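Open day at Zisell: fasteners, small parts storage and assembly benches

17 November 2022

Zisell ran its open day for trade visitors this month. The firm supplies assembly fixtures and small parts storage to workshops that build in low volume, and I went with two questions: how its people keep small hardware in order, and whether the fixture kits it sells under the Elamia name would suit a repair shop such as ours. The first was answered fully, the second in part.

Registration was in the front office. Visitors were given a visitor card, a site plan and safety glasses, and were divided into groups of 7. Our group started in goods inward, which is the wrong end for anyone interested in assembly but the right end for anyone who has ever received a mixed bag of metric and imperial fasteners.

Goods inward

Stock arrives in cartons and is decanted into bins at one bench. Each bin takes a single part number, with thread, length, grade and finish on the label. The label goes on before the parts go in. Part numbers that differ only in finish are kept on separate shelves, after an earlier arrangement that placed zinc plated and plain screws side by side. The current catalogue lists 510 fastener lines. Washers account for 53 of them, a higher share than I would have guessed.

A sample from each carton is checked with a thread gauge and calipers. Bolts are gauged over the full length of thread. Washers are checked for outside diameter, bore and thickness, and thickness is where most rejected cartons fail, according to the inspector on the bench. The reject shelf held several supplier cartons with the reason written on the lid in marker.

The demonstration room

From there we went to the room where the fixtures are tried out. It is laid out as an ordinary workroom, with a white round-edged table, mesh-backed chairs, and white shelving with rows of small white bins. The table takes upright threaded parts, and the exercise is simple assembly: bolt upright, washer over the shaft, nut down to the washer.
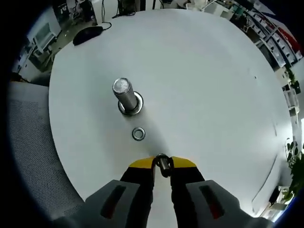
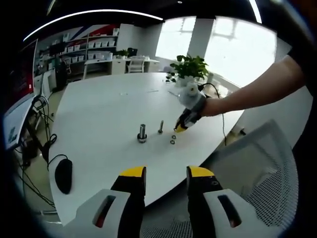 The point made to our group was about the height of the upright. A tall, thin screw is harder to start a washer on than a short, thick bolt, because any lean at the base is multiplied at the tip. Zisell specifies the permitted lean on its base fittings and checks it with a square and a feeler gauge. I would have liked to see the figure tested on a fitting that had been in service for a year. The test pieces offered for handling were all new.

A second point concerned the bore of the washer. A close fit centres itself but tends to catch on the first thread if it is presented at an angle. A looser fit drops freely and then sits off centre until the nut is run down. For general work the firm recommends the looser fit and a flanged nut. For anything carrying side load it recommends the close fit and more patience. Neither recommendation is new, but it was useful to try both under the same conditions.

The surface also matters more than I had allowed for. Flat washers are awkward to pick up from a hard, smooth top, and a thumbnail is a poor tool for the job. The Elamia kit includes a thin rubber mat for this purpose. It is sold separately as well, and I ordered two. A magnetic dish does the same work for plain steel and nothing at all for most stainless grades, a limit the printed handout mentions in a footnote.

Fixture kits

The kits were set out in the next room along. There are 3 sizes. The smallest has a single base fitting and is meant for training. The middle size takes mixed thread diameters by means of reducing inserts, and is the one I would consider for our shop. The largest is intended for permanent installation and needs a top thick enough to take the fitting from below. Ours is not thick enough, and a backing plate would be required.

The inserts are supplied by Brillard and are colour coded by thread. The coding follows no standard I recognize, so the chart would have to be posted at the bench. Replacement inserts are stocked, with a short lead time for the common diameters and a long one for fine pitch.

Norðdahl, which makes the storage shelving, had a counter at the end of the same room. Its bins have a sloped front and a slot for the label. They stack when full, but the label is partly covered by the bin above, so the shelf version is the better purchase. Shelf spacing is adjustable in small steps without tools.

Practical notes

Parking is on the north side and was full by mid-morning. Coffee was provided; lunch was not. Trade prices were available at the counter on request, and orders placed on the day were shipped free of charge. The tour involves one flight of stairs, and there is a lift at the rear of the building.

My order was for the middle-sized kit, a full set of coarse inserts and the two mats. Fine pitch inserts will follow when stock allows. The next open day is planned for the same month next year, and registration will be through the Zisell office.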